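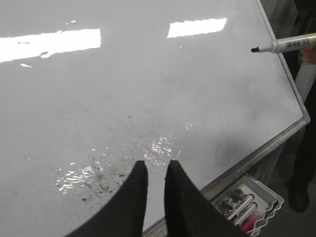 The whiteboard, smudges, specks and all.

I've had a big whiteboard in my workshop for years and I was cleaning it wrong for most of them. Dry eraser, swipe swipe, walk away. Then one day you look at it from the side with the ceiling lights on and it's all gray streaks and little black crumbs of old marker, and a cloudy patch where you always rub out the same corner of the to-do list.

So, what works for me. First, knock the crumbs off dry with an old T-shirt. If you go straight in with something wet you just make gray soup and push it into the corners of the frame (ask me how I know!). Then rubbing alcohol on a folded cloth, working from the top down, and turn the cloth over the minute it looks dirty. I go through 3 or 4 cloths on a bad day. Finish with plain water and a dry towel, and don't skip the towel, or you get a film that the next marker skips right over.

For ghost writing that's been up since last May, scribble over it with a fresh dry-erase marker, count to ten and wipe. It sounds backwards but the new ink loosens the old. I tried the Gernex spray my sister-in-law swears by and it was fine, but it smelled like a nail salon and the alcohol was just as good.

Please don't use a scouring pad. I did that to my first board, a hand-me-down from the old Wescombe print shop, and after that every line I drew on it was there for life.

Now, markers. Half of what people blame on the board is really a tired marker.

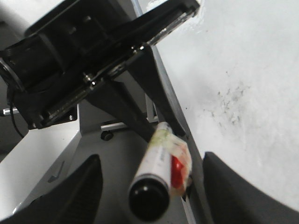

Store them flat if you can, or tip down if you must use a cup, so the ink doesn't settle away from the business end. Cap them until they click. If one goes faint, leave it tip down overnight and try it on scrap paper in the morning before you give up on it.

I also put a bit of clear tape over the label on anything that gets handled a lot. It wrinkles and starts to peel sooner or later, but the colors underneath last longer and I can still tell which pen is which. And keep the permanent ones in a different drawer - a completely different drawer, on the other side of the room. If one sneaks in anyway, the scribble-over trick usually gets it off, with a little alcohol after.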